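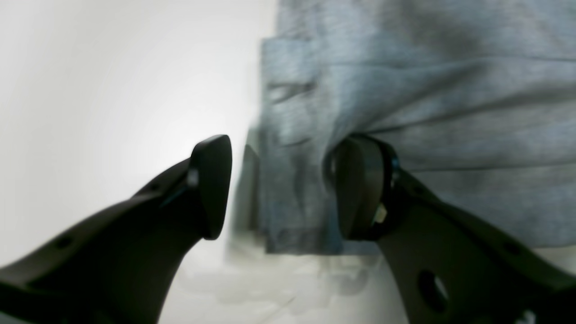

Trevor Fairclough wants to know whether a musty smell in thick cotton comes from the wash or from the drying, as his sweatshirts are fine off the line in summer and go sour every winter. Kazue Kuroda adds that hers smell clean when dry and only turn after an hour of wear.

Both cases come from slow drying. The bacteria responsible survive a cool wash in small numbers and multiply while the cloth stays damp. Once established they leave a residue in the seams which has no smell when dry and returns with body heat. The method set out on this page deals with heavy cotton and cotton mix (sweatshirts, hooded tops, joggers, thick towels) dried indoors. Wool is covered separately.

What you need

An airer with rails you can space out. I use a Lalska floor airer with the middle rails folded down.
A small fan or a dehumidifier. Mine is a Masska with a laundry setting, but any model with a continuous mode will do.
A humidity gauge with a temperature reading.
Broad-shouldered hangers for tops.

Step 1. Reduce the water before drying

Set the spin to 1,000 or higher if the care label allows it. Many machines drop to a slower spin on the mixed or easy-care programme without making this obvious, so check the display after choosing the programme, not before. If the load comes out heavy, run a second spin on its own. Thick cuffs and waistbands hold far more water than the body of the garment, and a second spin removes a surprising amount of it.

Do not leave the load in the drum. If you cannot empty it promptly, use the delay timer so that the cycle ends when you are at home.

Step 2. Shape and turn

Shake each piece hard by the hem, then by the shoulders. Turn hooded tops inside out and open the pocket linings. Pull the ribbing straight while it is wet – it will not stretch back into shape afterwards. Smooth the front and back with the flat of the hand on a clean surface before hanging. Creases set now will need an iron later.
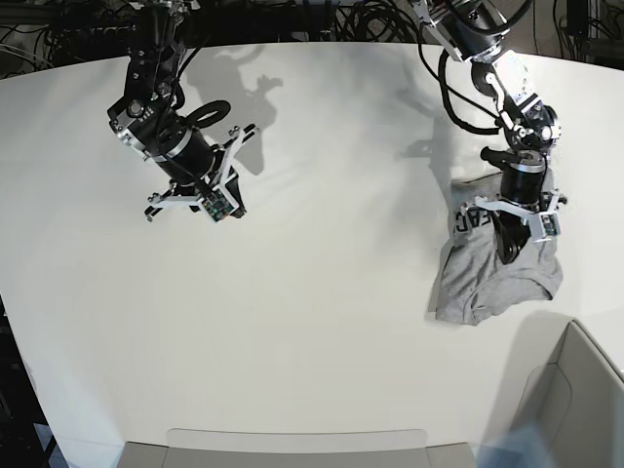 Sleeves should be smoothed last, working from the shoulder to the cuff, with the underarm seam opened out. The underarm is the slowest part to dry on nearly every top, and it is where the smell starts.

Step 3. Space the load

Leave at least 3 cm between garments and never fold one over a single rail. A top folded over one rail has four layers of cloth pressed together at the fold. Spread it across two rails, or put it on a hanger and hang that from the end of the airer. Hoods need a peg at the tip to hold them off the back panel.

Keep the airer off the outside wall. In the older terraces in Dratley, where I live, the back bedroom wall is cold enough in February to collect condensation behind a full airer, and mould follows.

Step 4. Move the air, then remove the water from it

Choose the smallest room that will take the airer and shut the door. Keep it at 20 degrees if you can. Place the dehumidifier low down, clear of drips, with its outlet pointing at the underside of the load. If you only have a fan, open a window slightly and point the fan across the airer.

A fan in a sealed room works for the first hour or two and then stalls as the air becomes saturated. Watch the gauge. If humidity is still rising after the second hour, either the load is too big or the window needs opening further.

Step 5. Check at the halfway point

Turn everything over once. Feel the cuffs, waistband and underarms, ignoring the body of the garment. My limit is 14 hours from the end of the spin to fully dry. Anything still damp after that goes back in the wash.

Treating clothes that already smell

Drying properly will not remove residue already in the cloth. Wash at the hottest temperature on the care label, using a powder that contains oxygen bleach; most liquids and capsules do not. Leave out fabric conditioner, which coats the fibres and slows drying – this applies to towels in particular. If the smell returns, soak overnight in the same powder and repeat.

Clean the machine at the same time. Wipe the door seal, empty the filter, and run an empty maintenance wash at the highest setting. Leave the door and the detergent drawer open afterwards.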